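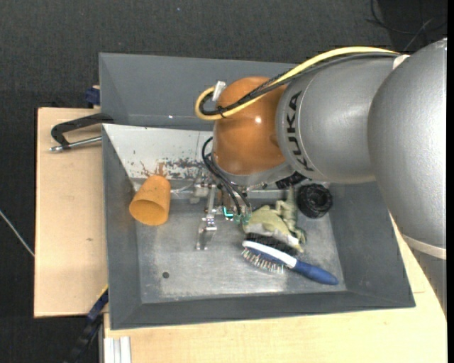
Looking After a Metal Workshop Bin

A good gray metal bin will outlast most of the things you put in it, and I've grown very fond of mine over the years (fonder than is sensible, my family would say). The sloping sides are what I like best. Everything slides down toward the middle, so you aren't forever chasing a stray washer into a corner with your fingertips!

Scuffs on the floor of a bin are nothing to fret over. Wipe them with a barely damp rag, dry well, and leave them be. If you feel grit under the rag, brush it out first, or you'll only be sanding the metal. Orange specks are another matter. Rub those with fine steel wool and a drop of light oil, then wipe until the rag comes away clean.

Set the bin on wood if you can. Mine came from Ulter and used to live on the concrete at our old place in Cildale, where it picked up a ring of rust underneath every July when the air got sticky. A plywood board fixed that, and it's quieter too, which matters when you're dropping bolts in after supper.

Don't fill it to the top. I stop at nearly 3 inches below the rim, and that leaves room to get a whole hand in and stir things about. Small parts do better in jars, with the bin kept for the bigger pieces you grab all the time.

If your shop floor is carpeted, run a magnet over it before you vacuum. I use an old Sedska one tied to a yardstick, and it brings up the most surprising amount of stuff, including one drill bit I had given up for lost and already replaced.

Empty the bin all the way twice a year. Tip it out onto an old sheet, put back what you'll use, and gather up the sheet by its corners for the rest.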